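Larnona Centre: Refurbishment of the Ground Floor

The ground floor of the Larnona Centre has been reorganised to provide quieter working areas and a small lounge for visitors. The project covered 795 square metres and was led by Romana Kollár, Head of Premises, with layout drawings by Ionuț Stanciu. This gallery records the areas now in use. Larger copies may be requested from the Premises Office.

Entrance and reception

The reception desk has moved to the left of the main doors, next to the lift. Visitors sign in here and collect a badge before going further. The former desk has been passed to our Rurureck site.

Study room

Twelve places are available on the window side. Bookings are made at reception and may be held for up to two hours. The Venska reading lamps were chosen by Catinca Tănase after a trial in the library.
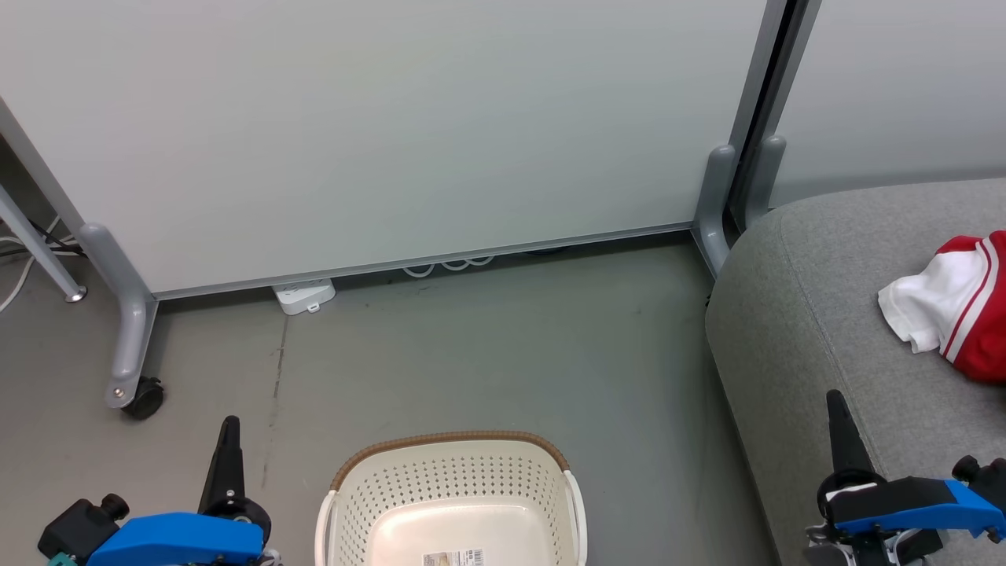
Partitions were preferred to fixed walls throughout the open area, as the building's lease does not allow permanent changes to the floor or ceiling. The panels are light grey with aluminium frames, and the curved foot brackets keep the bottom rail clear of the floor. The sofa alongside is covered in a woven grey fabric of a similar tone. A black caster can be seen at the foot of one bracket, and staff are asked to check for cables under the rail before any panel is moved. Requests to alter the layout should be sent to Vasilică Husar.

Meeting rooms

Hakala and its smaller neighbour seat ten and six people. Both have new blinds and a wall-mounted screen. Catering is no longer delivered to the rooms and should be collected from the kitchen.

Kitchen and corridor

The corridor has been repainted and the noticeboards brought together outside the kitchen. Cupboards are labelled by department. Shared crockery is kept on the lower shelves.

Archive

A total of 3,053 files were moved from the basement and listed again by Ionuț Pascu. The archive is open to staff in the mornings. A further 900 files remain in storage and will be transferred in August.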